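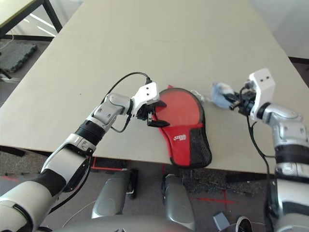

Sarkgate Table Tennis Forum > Equipment > Bags, Cases and Bits

Thread: Bat cases, shaped or square?
Started March 2009

choppydave
Posts: 705

Right, I've finally given in and bought a proper bat-shaped case after years of carrying my bat about in a carrier bag (I know, I know). It's a red one with a see-through panel so you can see the bat shape inside, rubbery black edge round the top and a mesh pocket low down on one side. I love it! It feels like having a real bit of kit for the first time.

What I want to know is what everybody keeps in theirs. Mine has the bat, a cloth and that's it so far. Is the mesh pocket meant for balls? Mine bulges a bit with two in.

backhandbetty
Posts: 2,034

Welcome to the grown-ups' table, Dave! Shaped cases are lovely. I've had my Kullo since I started in the league and the zip has never stuck once. Mesh pocket is for whatever you like. I keep a folded cloth in mine, a pale blue one, so it gets some air after I've wiped the rubbers down. Put it in with the bat while it's damp and you'll be sorry.

And please tell me you put film on the rubbers before you zip it up.

choppydave
Posts: 705

Film?

backhandbetty
Posts: 2,034

Dave!!

Clear plastic sheets, one each side. You clean the rubber, let it dry, lay the sheet on and smooth it out from the middle towards the edges so there are no big bubbles. Keeps the dust off and the grip lasts far longer. Some rubbers come with a sheet in the packet and people throw it straight in the bin, it breaks my heart.

loopy_lou
Posts: 40

I do the film thing too, but I only bother on my forehand side. Backhand is short pimples so nothing much to protect. The sheets get everywhere though, I'm forever finding one stuck to the table when I'm packing up.

squarecase
Posts: 30

Going to be the one who disagrees. Shaped cases look smart but they're a pain. One bat and you're full. I've got a square Briser, it takes two bats, a tube of balls, cleaner, sponge, a spare shirt if I roll it up small. And the handle part on a shaped case is always too tight, you end up forcing the bat in and scuffing the edge tape.

backhandbetty
Posts: 2,034

A spare shirt in with your bats? With respect, yuck.

squarecase
Posts: 30

Clean shirt! It goes in clean and it comes home in the bag.

choppydave
Posts: 705

I haven't had any trouble with the handle, to be fair. Goes in blade first, bit of a wiggle, done. Mine's flared too, so maybe it's just some makes that are worse?

spinnyvince
Posts: 2,034

Flared is tighter, yes. I had a Gündoğdu case for a while and had to take the foam out of the handle end to get my bat in. Otherwise a great little case, it got dropped down the steps at the sports hall with my best bat inside and not a mark on it. That's the thing with a hard edge, it takes the knocks. I'd never go back to a soft square one, sorry squarecase.

squarecase
Posts: 30

Mine has hard sides. They do make them.

spinnyvince
Posts: 2,034

Fair enough, I take that back. The old soft ones were dreadful though.

loopy_lou
Posts: 40

Can I ask about cleaning the case itself? Mine's red as well and the fabric on the handle part has gone grubby where I pick it up. The rest looks brand new.

backhandbetty
Posts: 2,034

Warm water, drop of washing-up liquid, old toothbrush. Take everything out first and leave it open overnight, well away from the radiator. Go gently over the logo if it's a printed one, I scrubbed mine half off back in August and was so cross with myself. The clear part only wants a soft cloth, it scratches if you look at it wrong.

choppydave
Posts: 705

This is brilliant, thanks all. Ordered a pack of film tonight and a proper sponge. The balls are coming out of the mesh and the cloth is going in. Still love the red!

squarecase
Posts: 30

So where are you putting the balls now?

choppydave
Posts: 705

Coat pocket

squarecase
Posts: 30

I rest my case. My big square one.

loopy_lou
Posts: 40

Betty, which side of the film goes down? One side of mine is a tiny bit sticky and I've been putting that against the rubber, is that right?

backhandbetty
Posts: 2,034

Yes, sticky side down if you've got the sticky sort. The plain ones go either way up. Wipe them now and then too, they pick up fluff.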